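Progress report to the McKinnon Fund
Home blood pressure monitoring in the Prelholm district
Reporting period: second half-year of the grant
Date: 24th January

1. Where we are now

At the time of writing, 46 patients are using the Nirlow cuff at home and sending their readings to the clinic in Prelholm. The plan in our application was to reach 100 patients by the end of the grant. We are therefore a little under half of the way, and I want to say clearly that this is slower than we had planned. The reasons are given in section 3.

The patients are all adults with high blood pressure who had a change of medicine in the last year. They measure in the morning and in the evening. The cuff sends the numbers to a small box, which is plugged in at the wall, and the box sends them to us by the mobile network. The patient does not need a smartphone. This was an important decision in the first half-year and I still think it was correct, although the box has given us its own problems.

In Esow, where the second clinic is, the work has only begun. The nurses there have received their training and the first patients will be invited in February.

2. What the readings are used for

Each working morning a nurse opens the list of new readings. The list is sorted so that the highest values are on top. If a patient has high values on several mornings in a row, the nurse calls. In most cases the call is short. The patient has forgotten the tablets, or has measured directly after climbing the stairs, or has a cold and takes something for it from the pharmacy. In other cases the doctor is asked and the dose is changed without a visit.

In this period the dose was changed for 11 patients on the basis of home readings. For 8 of them the average has since come down to the range that the doctor had set. The others were changed only recently and it is too early to report on them.

We had expected that patients would call the clinic very often with questions about single readings. This happened in the first two weeks for nearly every patient and then it became less. The instruction sheet has been rewritten and now says on the first page that one high number is no cause for alarm. We also took out the table with colors. Several patients told us that the red field frightened them, and one of them had stopped measuring because of it.

3. Delays and difficulties

The largest delay came from the delivery of the boxes. The second shipment arrived with an older version of the software, and these boxes lost their connection after each power cut. In the villages north of Prelholm, power cuts are common in the fall. The supplier exchanged all of them without cost, but the exchange took the whole autumn, and during this time we did not want to invite new patients.

The second difficulty is the mobile network itself. In some houses the box works only near a window. We now ask the patient before the home visit on which side of the house a telephone works best – a simple question that has saved us second trips.

The third difficulty is the cuff size. The set contains one cuff in medium size. For patients with a large upper arm it gives values that are too high, and we had to order the large cuff separately. This was not in the budget. I have moved money from the printing line to cover it, as was agreed with your office by telephone.

Finally, the readings still do not go automatically into the patient record. The nurse must type in a weekly average by hand. We had hoped to have the connection ready by now. The company that runs the record system has given us a test account, but the test data come through with the upper and the lower value exchanged, and they are looking for the fault. Until it is found, we continue by hand.

4. Staff and training

Two nurses share the daily work in Prelholm. In the first months only one of them was trained, and when she was ill the list was not opened for four days. No patient came to harm, but it should not happen again, and now there is always a second person who has the password and knows the routine. In Esow we trained two nurses from the beginning.

The training takes one afternoon. The longest part is the practice with the cuff, because everyone believes that they already know how to put it on.

5. Money

Spending is below plan, mainly because fewer sets were bought than foreseen. The detailed table is sent separately. I ask that the unused part for equipment may be carried over into the next period, as we will need it for Esow. No change to the total is requested.

6. Next period

We want to invite the first patients in Esow, start again with new patients in Prelholm, and finish the connection to the record system. I consider the number of 100 still possible, but only if the next shipment is without faults. If it is not, I will write to you early and propose a lower number – I would prefer this to a surprise in the final report.

We also plan a short questionnaire for patients who have measured for half a year. Some of them ask if they may measure less often. The doctors do not agree among themselves on this, and the answers may help.
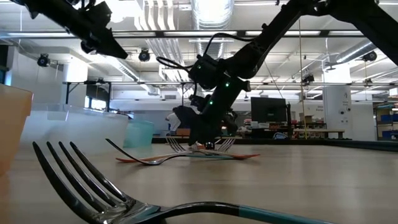
Detlef Rothe: Carrying over the equipment money is fine from my side, please send the amount with the table. On the typing by hand, I would like to know how long it takes per week, and whether a second person checks the averages before they go into the record.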